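Toast for dinner, and other things I learned in December

Posted 1/15/22

So I'm back! I know, I know, I said I'd post every week and then I vanished for most of the winter. If you're new here, hi, this is the blog where I complain about my apartment and talk about food, and this one is mostly the second thing.

What happened is that I moved. Same city, smaller place, over on the Stosgate side, up two flights with a window that looks straight at the bakery's back door (dangerous). The rent is lower by enough that I can breathe a bit, and the trade is the kitchen. It has a sink, a little fridge that hums in B flat, two burners and no oven. I'd seen that in the listing, obviously. I just didn't think about it very hard, because who thinks about an oven? It's like thinking about a doormat.

Then my first Sunday there I wanted to roast a tray of carrots and stood in the middle of the floor holding the tray.

I grew up in a baked-potato house. My mom put something in the oven at four and we ate it at six, and that was every winter of my childhood. Casseroles, chicken thighs, those pale dinner rolls that come stuck together. So for the first couple of weeks I was cooking like a person on a camping trip. Noodles. Eggs. Noodles with an egg. I ate a lot of soup from the place on the corner, and I have no regrets about the soup, but it does add up.

My friend Moushumi Debnath finally got tired of hearing about it and told me to buy a toaster oven like a normal adult. I said I had a toaster. She gave me a look I could hear over the phone. 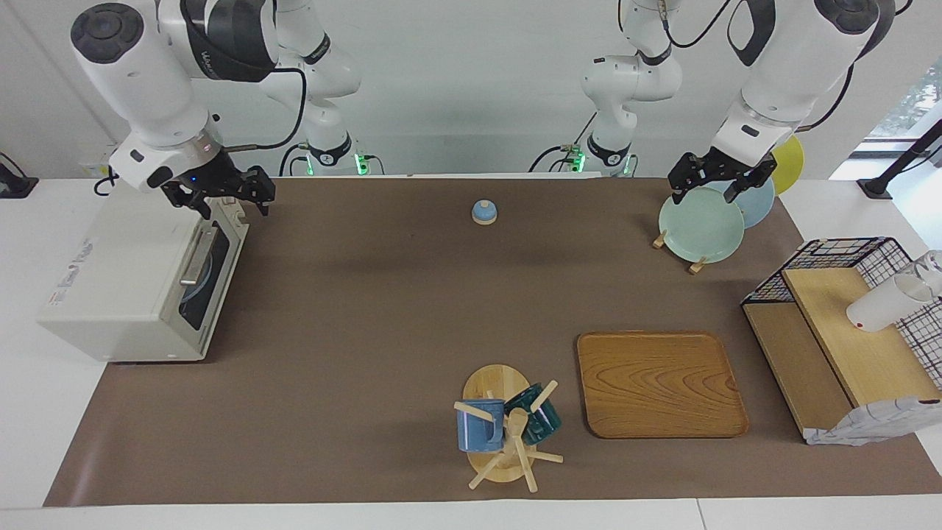
I was pretty snobby about the whole category, I'll admit it. In my head it was an office break room appliance, the kind of thing with somebody's cheese burned onto the bottom since 2000. I thought you got toast, and you got a worse version of pizza, and that was the end of the menu. But I went out to the secondhand shop in Mallwood on a freezing afternoon and came home on the bus with one on my lap, and it has been on nearly every day since.

Okay, so, things I've worked out. Some of this will be very obvious to people who've had one for years, and you can skip down to the carrots.

It heats up fast. This is the best part by a mile! In the old apartment I'd turn the big oven on and go answer emails and forget. Now I turn the dial, chop one onion, and it's ready for me. I've started making things on a weeknight that I used to save for company, like a single stuffed pepper, or half a squash with butter and a stupid amount of black pepper.

It also browns fast, and that one cost me some dinners. Everything sits so close to the heat that the top can be done while the middle is still thinking about it. For chicken I drop the rack to the lowest slot and lay a piece of foil loosely over the top for the first half, then pull it off. For anything with cheese, stand there. Do not go and look for your phone charger. I lost a really nice open-faced tuna melt that way.

Regular baking pans don't fit, or mine didn't. I had to hunt around for little ones, and I ended up with a quarter sheet pan that slides in with barely a finger of space on each side. Measure the inside before you go shopping, and measure it with the door shut, because I didn't and now I own a very cute pie dish that the door rests on.

Cookies are great in it. Six at a time, and the rest of the dough lives in the freezer rolled into balls, so a batch of 12 is now two evenings of warm cookies in place of one evening and a sad tin. My neighbor across the hall has figured out the smell and her timing is amazing.

Bread I'm still losing at. I tried a small round loaf from the Kuzmenko cookbook my aunt gave me (page 962, it is an enormous book, I use it to flatten posters) and it rose right up toward the top element and got a black hat. The inside was good! I cut the hat off and ate it with soup. Next time I'll split the dough into rolls and keep it low.

Now the carrots. Peel them or don't. Cut them on the slant, not too thin, and toss them with oil, salt, a spoon of honey and some cumin seed. Spread them out so they're not piled on each other, crank the heat up pretty high, and turn them once when the edges start going dark. When they're soft enough for a fork, squeeze half a lemon over the whole tray. I eat them on yogurt with toast, straight from the pan if I'm alone, and I'm usually alone, it's a very small kitchen.

I wrote out the carrot recipe for my cousin who's moving to Hostlow next month, into a place that sounds even tinier than mine — she says she can touch the fridge from bed. She asked if she should bring her big roasting pan. I told her to leave it with her parents and bring the good knife.

Next post is going to be about curtains, because that bakery turns its back light on at an hour I didn't know existed. If anybody has a rod that stays up in old plaster, please leave it in the comments. Mine came down again last night.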